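Clerusham Makers Forum > Kit and Budgets > Two arms or one for a garment handling cell?

Started by kw_peng, September 2024

kw_peng
Right, we've finally got money for a proper folding and hanging bench and I'm far too excited to be sensible, so please be sensible for me. The quote from Vorkell is for a pair of small arms with parallel grippers, base plate included. I could save a fair bit by starting with one arm and adding the other in June. Has anyone gone that way?

simiyu_k
Buy the pair. We started with one and spent 3 months inventing clamps to do the job of the second hand. Great fun, no use at all for shirts on hangers!

PSharifi
I'd disagree with that. One arm taught us loads, and we found out we hated the gripper fingers before we'd paid for two sets. Fingers are where the money should go. I'd hold back 200 for spares and different tips.

simiyu_k
Fair on the fingers. Still, a T-shirt is a two-handed job, and if the funding is there now it might not be in June.

hoklam
Don't forget all the boring bits, Kai-wen. Extrusion, wall panels, rack, trays, cable guides. Ours came to 800 and the spreadsheet had said "misc". Moradi will cut rail to length, which saved me a weekend of sawing.

kw_peng
Ouch, my spreadsheet also says "misc". Does the rack need to be inside the enclosure, or can it sit beside it?

lai_ck
Inside, if the arms can reach it. Ours stands at the back with the tray of clothes in the corner, and the pair share the middle of the table. Leave slack for the cables too, they want more room than you'd think.

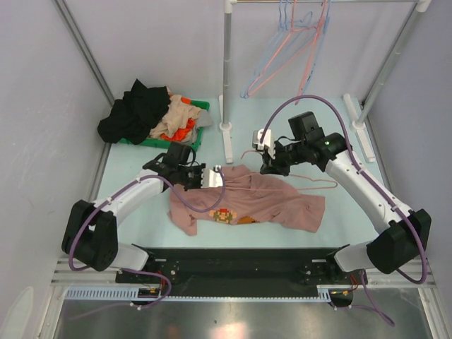
Re: Shopping list so far

kw_peng
Love that, thank you! Going for the pair then. Added so far: metal rack, plastic hangers, a tray, 6 sets of fingers.

PSharifi
6 sets! Start with 3 and see which ones you like. And get a price from Satevance before you sign with Vorkell, I'd want two quotes whatever happens.

hoklam
Seconded. Ask both what delivery costs on the base plate, it's heavy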